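Gallery: Two Weeks with the Plakeo Arm Kit
October 19, 2022
By Angeliki Galanis

Flisow lent us a pair of Plakeo arms for 18 days, and I have been a bit of a pest about them ever since. They come as a kit – brackets, motors, a great bag of screws – and Dong-hyun Son and I had the first one moving after a long, happy weekend with far too much coffee.

What I wanted to know was whether they could cope with everyday things, the awkward packages you find in any kitchen or workshop, and so most of our time went into picking up and putting down.
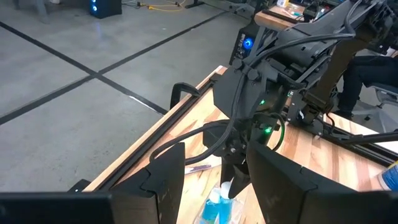

Setup is friendly enough, though I do wish the manual said more about cables, and you will want a good solid table to clamp everything to. I'd happily have kept them until January!

Comments

Carola Reinholz: Lovely write-up. Does the kit come with the clamps?

Angeliki Galanis: One per arm, Carola, and I'd buy a spare.

Hartmut Lenz: Mine took 24 hours to build, but I am slow.

Contact Travum | © 2022 Travum | Back to top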